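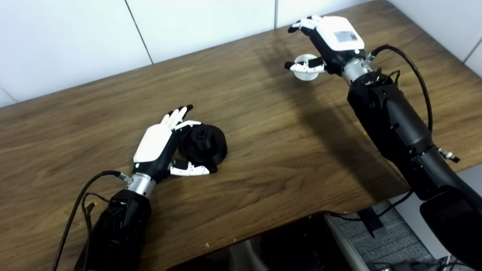 I put off oiling my table for most of a year, and I paid for it in water rings, so let me walk you through the way I do it now. This part of the guide covers the Plasiro tabletop once it's assembled and standing where you want it. Mine lives against the white paneled wall in the back room. Look at the way the grain waves across the top, because that wavy pattern is what you'll be following with your cloth, and it's a lot easier to follow if you've had a good look at it before there's oil everywhere.

## 4. Oiling the top

**What you need**

- Coelho table oil (the small can is plenty, I still have half of mine)
- 300 grit sandpaper, one sheet, torn in half
- 2 lint-free cotton cloths
- Painter's tape
- Gloves, if you care about your fingernails

Pick a day when you won't need the table until the next morning. I do mine on a Saturday after lunch.

1. Clear everything off the top, down to the last coaster. Unplug anything with a cord and get the cord off the table too, not just pushed to one side. I once oiled neatly up to a lamp cord and had a pale stripe there until spring.

2. Pull the table out from the wall. You want enough room to get your whole arm down the back edge. If you really can't move it (my brother-in-law's is bolted down!), run painter's tape along the bottom of the wall panels and press it well into the seams.

3. Wipe the top with a barely damp cloth and let it dry for 20 minutes.

4. Sand lightly with the 300 grit, always along the grain. When the grain bends, bend with it. Two or three passes will do, and you shouldn't be leaning on it.

5. Go gently around the rounded corner. Fold the paper over your fingertips and let it follow the curve. A sanding block will flatten the edge before you notice.

6. Brush off the dust, then wipe again with a dry cloth.

7. Pour a little oil onto the second cloth, maybe a tablespoon. Don't pour it straight onto the wood. Start at the back edge and work toward yourself in long strokes.

8. Wait 10 minutes, then wipe off whatever hasn't soaked in. The top should feel smooth under your palm, with no drag. If it drags, keep wiping.

9. Leave it overnight before you put anything back.

> **Caution:** Oily cloths can heat up and catch fire all by themselves. Lay them flat outdoors, away from anything that burns, until they're stiff and dry, or drop them in a metal can full of water with a lid on it. Never wad them up in the trash. Please take this one seriously.

> **Note:** The Hevport version of this table comes with a factory lacquer, and oil will just sit on top of it in a sticky film. Check the sticker on the underside before you buy anything.

**Dull patches**

If you get a dull patch the next day, repeat steps 7 and 8 on the whole top. Spot fixes tend to show, and I've tried plenty of them. Ebenezer Yakubu at the Plerkside shop talked me into a second thin coat for my front edge, where my sleeves rub all day, and I've done it that way ever since.

I redo the whole thing every January. For putting felt pads under heavier items, go on to section 5.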